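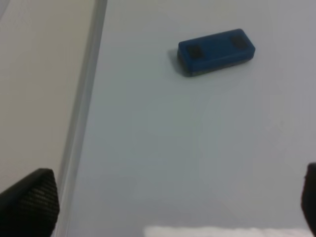 Slide 1: Hello, and the humble eraser

Hi everybody, thanks for coming in out of the heat. I'm Sorcha Halliday, I run the supply room at Bovundale, and I get 11 minutes, so I'm going to talk fast. (Pause. Let Eoin find the lights.)

Ask who wiped a whiteboard today. Now ask who used their sleeve. Keep your hands up, sleeve people, I see you!

I've been buying erasers since 2000 and I still get a little excited when a new box shows up. This one is a blue block with rounded corners and two dark patches on top. It sits nicely in the hand and I'd know it anywhere, and it still walks out of every room we put it in.

Slide 2: Where do they go?

Tell the May story here. We did a building sweep, Ailbhe took upstairs and I took down, and we came back with erasers from a coat closet, a windowsill and the inside of a piano bench. The piano bench! Nivaldo Paiva still says it wasn't him. (Wait for the laugh, move on if there isn't one.)

My fix is dull. The eraser lives with the board, and when the board moves, the eraser rides along on it.

Slide 3: Lay it down flat

I know we all think of a whiteboard as a wall thing, but try putting one flat on a table. Big white board, thin aluminum frame, everybody standing at the edges with a marker. People who never get up to write in a meeting will happily lean over and draw on a table.

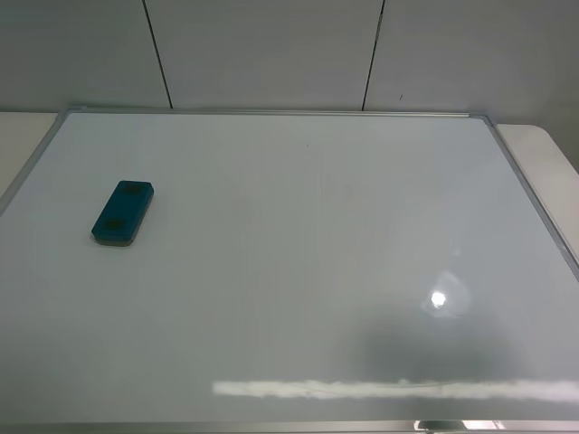 You do have to watch the lights, though. A glossy board lying on its back picks up whatever is on the ceiling, and if you're the one standing on the wrong side you'll be squinting at your own notes all afternoon -- so walk around the table once before you hand out markers. Sorcha Tully closes the blinds and turns off one row of lights, and that does it for her room.

Slide 4: Cleaning

Short strokes, felt side flat, don't scrub. When the felt goes gray all over, take it outside and tap it on something you don't care about. Damp cloth on the board at the end of the week, then a dry one.

Spare erasers are in room 102, second shelf. Take one, sign the sheet. (Say "sign the sheet" twice.)

Questions, then hand over to Eoin Coughlan for the marker recycling part.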